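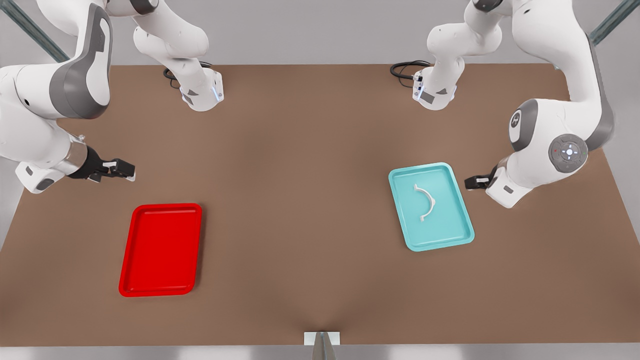
3.2 Simulated bench and transfer task

The physical bench was put together at Malska, a shared workshop where bench time is booked in evening slots. Members share the floor with a woodturning group, and the arms have to be powered down and the table cleared at the end of every slot. This left little time for collecting failures on the hardware. We therefore modeled the bench in Kalusen and ran most of the early trials there, keeping the workshop slots for calibration and for the final runs reported in Section 5.

The model was built by Montserrat Cabello from tape measurements of the table and the mounting points. She entered the arm bases first, then fitted the tabletop to them. Her first version had the two bases too close together, and the elbows touched during the reset motion. The spacing was corrected in October and has not changed since. Both grippers are modeled with two short parallel fingers. The cables behind the bases are included as fixed shapes. They do not move with the arms, so any snagging on the real bench is missing from our simulated results.

Figure 3 shows the layout with both grippers empty. Left and right are named from the robot's side of the table, so the right arm appears on the left of the figure. The red tray is the goal tray and is empty. The teal tray is the source tray and holds one small white curved part. Neither tray is squared up with the table. We randomize the position and rotation of each tray at the start of every episode, with the teal tray always on the left arm's side.

The task is to move the part from the source tray to the goal tray. The left arm picks it up, carries it to the open area between the trays, and hands it to the right arm, which sets it down. A single arm can reach both trays for some placements, but we did not allow this. The aim of the build was to get two arms working over one table, and a policy that leaves one of them parked tells us nothing about the handover.

The part gave us more trouble than the trays. It is an arc with a thicker middle section, and a grasp on one of the thin ends lets it rotate before the second gripper can close. Our first grasp rule aimed at the center of the bounding box. For an arc this point can fall in the open space inside the curve, and the fingers then close on nothing. We replaced it with a rule that finds the thickest section and lines the fingers up across it. The rule was written for this part only, and we make no claim about other shapes.

Motion for both arms is planned by Delarel and executed through Nugroho, the same controller we run on the bench. Nothing in the controller was changed for simulation except the clock. Contact settings were left at the Kalusen defaults apart from finger friction, which Cabello lowered after the simulated grasps held far better than the real ones -- the painted trays at the workshop also turned out to be more slippery than the modeled ones, and we have not corrected for that.

We ran 2,084 episodes with the final layout. The left arm lifted the part clear of the source tray in 1,941 of them, and 1,891 ended with the part at rest in the goal tray. An episode was stopped and counted as a failure if the part left the tabletop, if the arms touched each other, or if the time limit ran out. Of the episodes in which the lift succeeded but the placement failed, 9 were stopped for contact between the arms. The rest were drops during the handover or timeouts.

Most failed lifts occurred with the part lying against the raised rim of the source tray. One finger needs to fit between the part and the rim, and the planner has no motion for pushing the part toward the middle first. We added such a motion for the bench runs. It is described in Section 4.1 and was not used in any of the simulated episodes counted above.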